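저는 한국에서 산 지 6년이 되었습니다. 오늘은 물건을 고쳐서 쓰는 일에 대하여 제 의견을 쓰고 싶습니다.

지난 1월에 집의 전기 주전자가 고장 났습니다. 뚜껑의 작은 스프링 하나가 부러졌습니다. Pindeo 서비스 센터에 전화하니 부품만 따로 팔지 않는다고 했습니다. 새 주전자를 사면 8% 할인해 준다는 대답을 들었습니다.

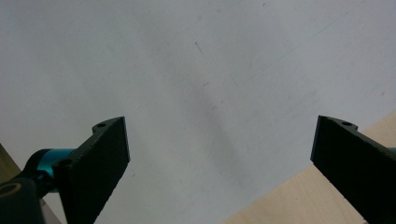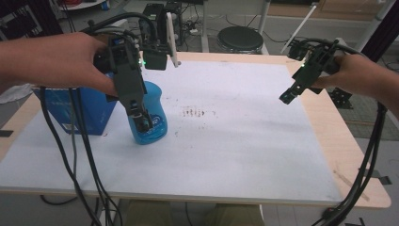
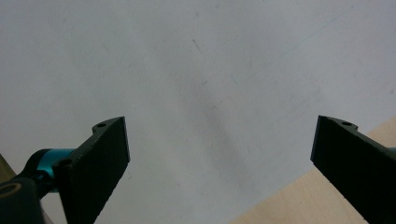

저는 이 대답이 친절하지만 조금 슬프다고 생각했습니다. 주전자의 다른 부분은 아직 튼튼했습니다. 작은 부품 때문에 전체를 버리는 것은 돈의 문제이기도 하고 습관의 문제이기도 합니다.

## 부품을 파는 의무

제 생각에 회사는 판매가 끝난 후에도 최소 60개월 동안 부품을 팔아야 합니다. 동네 수리점 Trondico에서는 맞는 스프링을 찾으려고 36일을 기다렸습니다. 수리비는 비싸지 않았지만 기다리는 시간이 길었습니다. 많은 사람은 그렇게 오래 기다리지 못할 것입니다.

물론 반대 의견도 이해합니다. 부품을 보관하려면 창고가 필요하고, 그 비용은 물건값에 들어갑니다. 그래도 저는 조금 더 비싸고 오래 쓸 수 있는 주전자를 고르겠습니다. 가격표 옆에 부품을 언제까지 살 수 있는지 적혀 있으면 소비자가 스스로 비교할 수 있습니다.

제 주전자는 지금 다시 물을 잘 끓입니다. 뚜껑에서 전과 다른 소리가 나지만 저는 그 소리에 벌써 익숙해졌습니다.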